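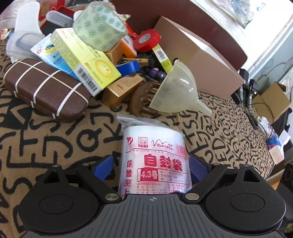
Zip-lock bags are the cheapest way to bring a household junk drawer under control, and one pack will do a whole drawer with bags to spare. The job goes faster if you settle on one bag size before you start. Read the label on the wrapper for the size and the quantity. The WangNuo pack has a red panel with 4.3号 on it for the size number, and the 100-count is in the smaller print to the right. Size numbers don't always match from brand to brand, so measure a bag against the largest thing you plan to put in it. Keep the label until you are done, in case you need to buy more of the same.

## What you need

- One pack of zip-lock bags
- A roll of clear tape
- Paper for labels, cut into strips
- A fine-tip marker
- A shallow box or tray that fits the drawer
- A piece of fabric or an old tablecloth to work on

The fabric keeps small parts from rolling and lets you gather up the dust at the end.

## Step 1: Empty the drawer

Take everything out, including whatever is stuck at the back. Wipe the inside and leave it open to dry.

## Step 2: Make rough piles

Sort by use. Batteries, picture hooks, spare buttons, fuses, and keys are the usual ones. Anything you can't identify goes in its own pile for now.

Pull medicine out at this stage. Check the date on each box. Leave tablets in their original box with the leaflet, and store them in a high or locked cabinet. Don't move loose tablets into plain bags. Take expired medicine to a pharmacy that accepts it.

## Step 3: Fill the bags

1. Put one kind of item in each bag.
2. Stop at two-thirds full. A bag filled to the top won't lie flat.
3. Press the air out with your palm, starting at the bottom.
4. Close the seal from one end to the other, then run your thumb back over it.

Screws and nails can poke through thin plastic. Use two bags, one inside the other, or wrap the points in paper first. Button and coin batteries need a strip of tape over both faces before they go in – and they should be stored out of reach of children.

## Step 4: Label

Write the contents on a paper strip and tape it just under the seal. Run the tape past both ends of the paper so it grips the bag. Marker written straight on plastic rubs off with handling.

Pui-shan Lau adds the month to her labels, so a bag marked February that hasn't been opened by the next cleanup gets looked at again. It works well for batteries and glue.

## Step 5: Put it back

Stand the bags on edge in the tray with the labels facing you, like file cards. Heavy bags go at the front. Fold the end of the tape under before you put the roll away.

Go through the unidentified pile last. Bag what is left, write the date on it, and keep it at the back of the tray.

Last updated 1/28/22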